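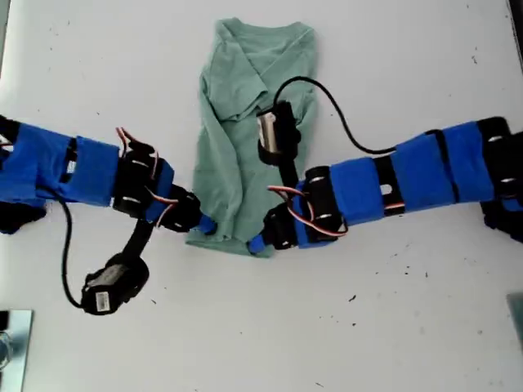 Rakena Running Club – Kit and Clothing Board

Thread: Shrinkage on the cotton club tees

nvik_trygve
Washed two of the new tees at the warm setting, tumble dried on medium. Length loss on the first was over 2 percent, on the second a bit less. Width did not change. Is the Mostance cotton preshrunk or not?

noeline_p
The label on mine says preshrunk. That normally leaves some residual shrinkage, mostly lengthwise in a jersey knit. Your result is within what I would expect.

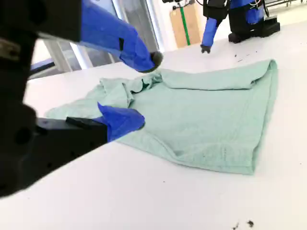 Medium heat is the larger factor in my view. I line dry and lose almost nothing.

O. Bermúdez
Disagree. Heat matters less than tumbling. The knit relaxes when it is agitated wet, and a cool dryer will still shorten it. Measure from the shoulder seam at the neck to the hem, flat, before and after. Mine started at 69 cm.

nvik_trygve
I measured from the back of the collar. Will redo it from the seam after the next wash.

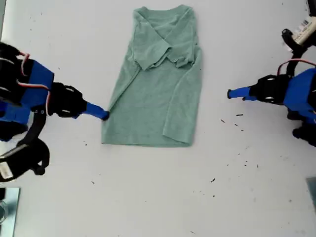 Nikau Sutcliffe
One wash proves little either way. Run three cycles, then measure. Also, the December order was a different fabric weight, 184 gsm, so don't compare across batches.

noeline_p
Agreed on batches. Still not convinced about the cool dryer.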